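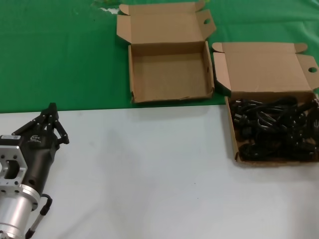 **Figure 4.** Cardboard boxes, one holding black power cords.

### 3.2 Household storage of unused cords

Participants were asked in the intake survey whether they kept power cords that no longer belonged to a working device. Of the 157 households in the Tummont sample, most answered yes, and many could not say what the cords had come with. This matches the pattern reported by Uchida and Mota for apartment buildings in Otedum, although their survey did not separate power cords from data cables and the two sets of answers can't be compared directly.

We treated a cord as unused if no one in the household had plugged it in during the past year. The definition is loose. Several respondents pointed out that a spare kept for travel may go two years without use and still be wanted. We left those cords in the count when the respondent could not name the device, and took them out when the respondent could.

The 1226 cords listed across all households were sorted by connector type and length from the survey forms. Forms with missing lengths were returned once in August and then accepted as they were. Yuto Sakamoto and Chiharu Wada coded the reasons given for keeping each cord, working separately, and met to settle the entries on which they differed. Most of the disagreements came down to a single phrase, "just in case," which one coder had first placed under expected reuse and the other under no stated reason. We moved it to its own category.

Storage place had more effect on disposal than we had expected. Households that kept cords in a closed container, such as a drawer or a lidded bin, were less likely to report throwing any out in the past year than those that kept them in the open. Household size made little difference once the number of devices was taken into account. Renters who had moved within the past 5 years reported fewer cords, and in the follow-up interviews they often named the move as the time they had last gone through them.

Distance to a drop-off point was harder to judge. Tummont has two sites that accept small electronics, but only the one on the Tamura side takes loose cords without an appointment, and many respondents did not know this. Leandro Espinoza's interviews suggest that people who made the trip once tended to make it again, usually with a larger load. The group is too small to test that here, and we return to it in Section 5.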